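What the Arm Changed on Our Bench
Speaker notes — Lorena Barrientos, Delero, May 15, 2025

Opening
Say good morning, thank Palma for the room, and take your time. Start with the people — kit packing was 200 trays a shift, all by hand, and plenty of sore wrists. Then bring up the simulated bench, where we try every layout first.

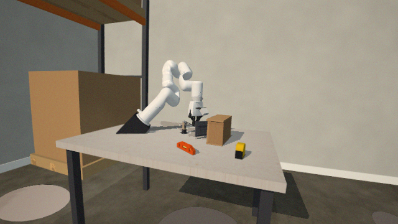
Who does what now
Packers plan the table and the arm does the reaching. Tell them how the Dadlow crew asked to move the tools forward, and we listened! Mention 221 trays in July, but don't dwell on it.
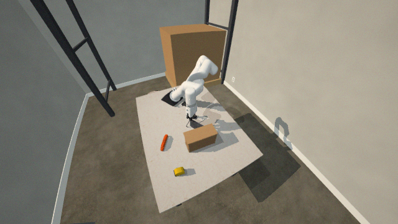 Simulated bench: three items set out, gripper empty

What people worried about
Jobs, mostly, and being watched. Be kind here and let folks talk.
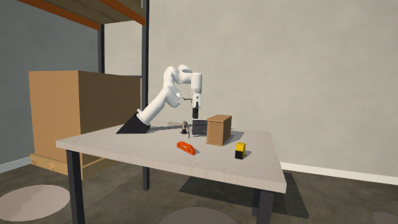
Simulated bench: fingers over the dark gray box, level and tape measure toward the front

Questions
Grerex will ask about training hours. Handouts are by the door.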